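Budget for a tabletop pick-and-place bench: what am I forgetting?

Posted in Small Automation > Buying and planning

Ruby-Lee Katene

I have been asked to put together a costing for a tabletop robot bench at Stellemmont. The job is simple sorting: pick up small light objects one at a time and put them in a bowl. No conveyor, no heavy loads. The arm and gripper are already settled and come out of a different pot, so please don't suggest other arms.

What I have to price is everything else. I have 400 pounds for the bench, the sides and the bits and pieces, and I would like to keep something back for spares. My manager wants a figure by the end of February.

My questions are whether it is worth paying for clear acrylic sides or whether plywood would do, whether I need a proper bench or can use a table we already own, and how much to hold back. I can drill and saw but I have never worked with acrylic.

Paora Nepia

We run a bench for the same sort of work, so I can tell you what we spent.

Use the table you have, if it doesn't rock. Push down on each corner in turn. If it moves, fix that before you spend anything else. A wobbly table will cost you more in wasted time than the arm does, as you will be teaching the positions again every morning.

The acrylic came to 180 for us, cut to size by Sheehan with the edges left square. That was the back, the sides, the front rail and the triangular brackets that keep the panels upright. Ask for the brackets on the same order. We didn't, and paid a second delivery charge for them. Order two spare brackets while you are at it. They crack if you overtighten the screws.

Plywood is cheaper and would keep things from rolling off the table. I still wouldn't go that way for the back and sides. You will want to see in from where you stand when you are setting up a pick. The front can be a low rail, as you need to reach over it all day.

The one drawback with acrylic is shine. If you are going to have a camera looking at the table, you will get reflections in the panels and the camera may take them for a second object. Try it with your own lights before you screw anything down. Moving a lamp costs nothing.

On what to hold back: I would spend no more than 300 of your 400 to start with. The rest will go on cable clips, a longer lead, screws and replacing whatever gets dropped. Write it in the costing as a line of its own called spares, or somebody will take it off you.

For the bowl, buy an ordinary kitchen one with a thick rim. Ours is plain round and it has been knocked plenty of times. Get two the same, so that if one breaks you don't have to change the drop height.

I've put a photo of our bench at the bottom of the page so you can see how the panels stand.

Beto

just get a Stollitier kit, it comes with the sides

Ruby-Lee Katene

Thanks Paora, that is what I needed. I hadn't thought of ordering the brackets with the sheets.

Beto, I looked at the kit. The sides are too short for our table and they won't sell it without the base, so it would use up the whole budget.

One more thing. Did you fix the panels to the table or just stand them on it?

Paora Nepia

Stood them on it for the first month, then screwed the brackets down once we were happy with where everything was. I'd do the same again. Mark round the feet in pencil before you lift anything, and leave the film on the acrylic until the drilling is done. Drill slowly with a bit of scrap wood underneath.

Check the reach of the arm as well before you send off the sizes. Ours has to get to the rear of the table without the bracket above the gripper touching the back panel, and we had less room there than the drawing said. Add that to your measurements.
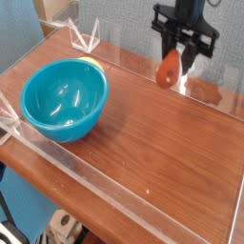 Our bench with the clear panels up, gripper holding one of the small pieces, bowl on the left. Posted by Paora Nepia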